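Slide 4. Method

Start from the problem. Last year we trained the Sevo policy on typed commands and scored it on whether the arm ended up at the right block. That hid a lot. A policy can learn "go left" and still score well.

So So-ying Tai changed the test. Each command now names a block by color, by shape, or by its place next to another block. "Go to the green star." "Go to the cube." We then move the blocks and give the same command again. Pause for questions about wording – people always ask. 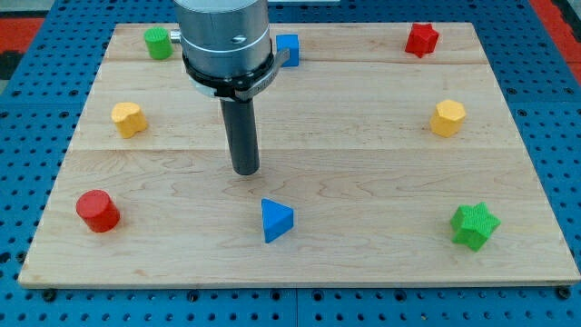
Flimbridge Robot Learning Group

Eight blocks on the maple board, and the colors repeat. Red alone is not enough to pick one out, and neither is star. Point to the two stars, then to the two yellow blocks. The arm only has a rod on the end, no fingers, so grasping stays out of the results.

Slide 5. Results

We ran 147 trials. With color and shape both named, the policy did well. With place words only, it reached the right block in about 60 percent of trials. Ehsan Jalali thinks the place words are too rare in the training set. I agree, but we haven't tested it yet.

Say that the next round starts in January. Skip slide 6 if short on time.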